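# Open day at the Mansour lab, who went?

**tkell_88**

I went in March. They ran tours in groups of 10, and each one got 20 minutes in the robot room. Samer Obeidat did the talking for mine. Most of the time went to the simulator and the real arm only came on at the end. I would have liked it the other way around.

**prurnitz_fan**

Same tour, later slot. I thought the simulator part was the best of the day. He explained that they train the grasping in simulation first and only then move it to the arm. With the real one you stand behind a rail and see very little.

**gearbox_lou**

Did they show the wrist view or only the overhead one? When I saw the Diltulo demo it was all overhead, and you couldn't tell what the fingers were doing.

**prurnitz_fan**

Wrist view, all in gray. The big dark thing on the right is one finger, and the tip of the other one comes up at the bottom.

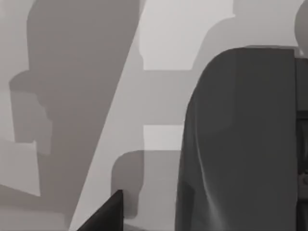 ## Replies, page 2

**gearbox_lou**

Thanks. So no color at all? I don't see how anyone learns much from flat gray shapes. Half the trouble with picking is shiny packaging and bad light, and none of that is in there.

**tkell_88**

That was my complaint too. I asked him what the shapes in the back were supposed to be and he said it didn't matter for this step. Maybe so, but for visitors it matters. The kids in my group lost interest fast.

**carkulska_jon**

I disagree. Plain gray renders are quick, and if you are working on where the fingers go you don't need labels on the boxes. We do it the same way at work and add the textures later. It is a lab, so I expect to see what they use.

**gearbox_lou**

Fine for the lab. I'm talking about an open day.

**prurnitz_fan**

He did say the real arm got 80 picks in a row that week without a drop. I can't check that. In our slot it did 6 and dropped one.

**tkell_88**

We saw no drops, but it was slow. Also, parking was bad. Use the lot behind the Carkulska building and walk over.

**gearbox_lou**

Is there another one in the fall? I'd go if they give the arm more time.

**prurnitz_fan**

They had a sign-up sheet by the door for the next one. No date on it when I was there.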